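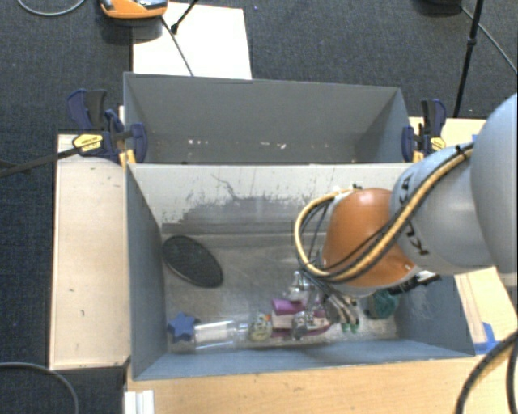 Friday, November. Rope and sling checks before the Tosau trip.

Went through the wall gear with Nazma. Pulled 3 slings, all stiff near the stitching. Cut them up so they don't drift back into the pile. The 200 ft Luna rope has a soft spot 11 ft from the marked end. Trimmed it there, whipped the end, moved the middle mark. Old mark is still faint — check which one you're looking at before you rappel.

Headlamps: Zeeshan wants one spare per pair after last year, when his party topped out after dark and came down on one light. Agreed. Batteries out for storage.

Stove test on the back step. Boiled 700 ml twice, second boil slower, canister getting low. Use it for day trips only.

Nimal says the lower gully is still loose after the rain. Plan is the ridge, turn around at 2 pm wherever we are. Mirela has the route card.

To do: new cord for the chalk bags, ask Ashraful about the second tent pole.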